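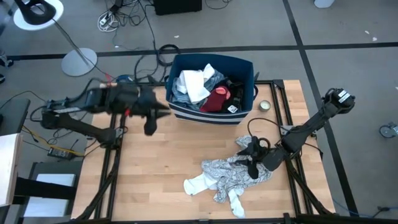

Tenine Issues Gripper Firmware Correction for Two-Arm Laundry Sorting Stations

LONDHAM, Sunday, July 2, 2023. Tenine has released a firmware correction for the gripper controllers on its Drerker two-arm tabletop station after a fault in which a gripper failed to open on command while holding a garment. No injuries have been reported. Operators should install version 7 before resuming unattended sorting.

The fault was found in 19 of the 26 stations inspected. In each case the controller read a thin knit item, most often a sock, as a closed and empty gripper. It then ignored the release command and kept the motor energized at holding current. Motor housings reached the thermal cutoff after almost 40 minutes. On stations where the cutoff had been set above the factory value, the cable insulation nearest the housing softened.

A second effect concerns shared workspace. When one arm is held in the fault state, the planner marks it as parked and may send the other arm across its path. Contact between the arms was recorded at low speed. Finger mounts were bent and replaced.

"The position sensor was working within its tolerance," said Misaki Okabe, lead controls engineer at Tenine. "The error was in the threshold. It was set using towels and folded shirts, and a single layer of knit fabric falls below it."

Version 7 lowers the threshold, compares finger position with motor current, and stops both arms if the two readings disagree. The thermal cutoff is returned to its factory value and can no longer be changed from the operator menu.

Until the update is installed, operators should keep hands out of the area between the arms whenever power is on, use the main switch to stop a gripper that will not release, and check cables at the arm base for soft or discolored insulation. Fabric should not be pulled from a closed gripper by hand.

Mechthild Reisinger, product safety manager, said a hardware revision with a separate force sensor is planned for December. Stations supplied through Rebelo will be updated by Rebelo service staff at no charge.

Service requests should include the station serial number and the controller log.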